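Shared Workshop's Robot Arm Learns Its Way Around a Candy Jar 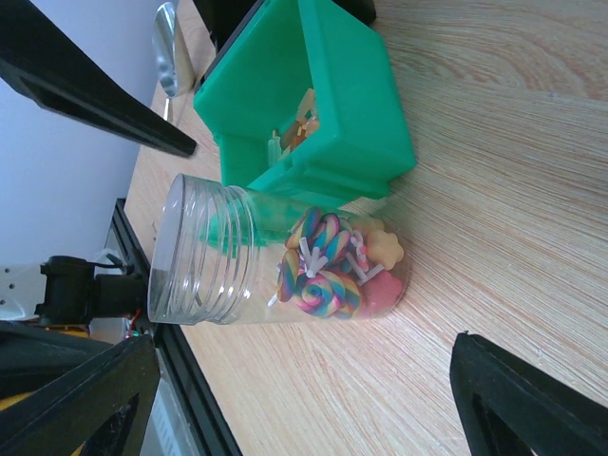 It took 34 evenings, a pile of failed prints and one very patient landlord, but the members of the Grunavent workshop in Prornmont now have a robot arm of their own, and they've put it straight to work on toy candy.

The arm, which everybody at the shop calls Pangilinan after the street where the first motor was tested, lives on a wooden table by the wall. Its current job is a game of sorting. Toy lollipops and other pretend sweets go in a clear plastic jar, toy food goes in a green bin, and the arm practices picking up, tipping, emptying and moving things between the two. A small camera mounted near the gripper gives it a close look at whatever the fingers are reaching for.

"People walk in expecting a big industrial thing and they find it fussing over a lollipop," said Tsehay Tekleab, who started the project in her garage before moving it to the workshop last August. "Then they stay for an hour. I love that."

Tekleab repairs sewing machines for a living, and she says the two kinds of work have a lot in common: small motors, fiddly timing, parts that need to be just snug enough. Her first version had two joints and a gripper made from salad tongs. It could pick up a sponge if you held the sponge for it.

The version on the table today is a different animal. The fingers are black and angular with openings cut through them, a shape the group settled on after 29 tries. The early ones were solid, and they were too stiff to get a decent hold on anything round. Cutting windows in them gave just enough flex, and (a nice bonus!) each finger prints faster and uses less plastic. The failed ones are all in a shoebox under the bench, labeled by number, and members still dig through it when they want to argue about finger number 17.

Why candy? Partly the colors, which are easy for the camera to tell apart from a tabletop. Mostly it's the shapes. A swirl lollipop is flat and round with a thin stick poking out of it, so there's a good way to grab it and a lot of bad ones. Put several in a jar together and the sticks tangle. Pull on one and two more come along.

The jar is harder still. Standing up, it's simple enough. Lay it on its side and it can roll, the opening faces sideways, and the gripper has to come in low without bumping the table. Clear plastic also plays tricks on the camera, picking up color from whatever is next to it. The group spent most of one month on nothing but jars, and Tekleab says it was the most fun they've had so far.

Members teach the arm by steering it through a task by hand while the software records every movement. Do that enough times and the arm starts to make its own attempts. For the jar task the group recorded 134 runs, with the jar in a new spot each time, sometimes right up against the bin and sometimes far out on its own. Six people took turns at the controls, and their styles show. One member goes in fast and corrects at the last second. Another creeps along so slowly that the others time her with a kitchen clock.

"You can tell who taught it which move," Tekleab said. "It'll do this little pause before it closes the fingers, and we all turn and look at the same person."

The software side began with a set of scripts the members named Prisine, written on a laptop with a cracked hinge and since rewritten twice. It handles the recording, the playback and a big red stop button on the screen, which gets more use than anyone would like. A physical stop switch was added in the spring after the arm swept a mug of cold coffee into a box of screws. The screws were saved. The mug has been glued and is back in service.

Money has been tight but manageable. Most of the metal came from a closed print shop across town, where members were allowed to carry off whatever they could unbolt in a morning. The motors were the biggest expense, and the group paid for them with a weekend of bike repairs out front of the workshop. The wiring was redone over two long nights, with pizza, and Tekleab admits it could stand to be redone again.

The group wants other people to try this at home, and it's sharing what it has. The finger files, the parts list and the notes on what went wrong are in a binder at the front desk, free to copy, and visitors can bring a drive to take the files with them. A high school student has already built a smaller arm from the binder on her family's kitchen table, using fishing line where the Grunavent version has belts. It's slower, but it lifts a full can of soup, and the shop's arm can't do that yet!

Next on the list is the lid. Screwing a lid onto a jar takes two hands for most people, so a single arm needs something to hold the jar still. One camp at the workshop wants a rubber-lined cradle screwed to the table. The other wants a second arm, and has quietly started sketching one. Tekleab is in favor of both, cradle first.

The workshop is open for visitors most evenings from 6 p.m., and anyone who'd like to steer the arm is welcome to. No experience is needed, and younger kids can take a turn with an adult beside them. Members ask that you bring small, light toys with odd shapes if you have them to spare. Toy vegetables are especially wanted, along with anything with a handle. They have plenty of lollipops.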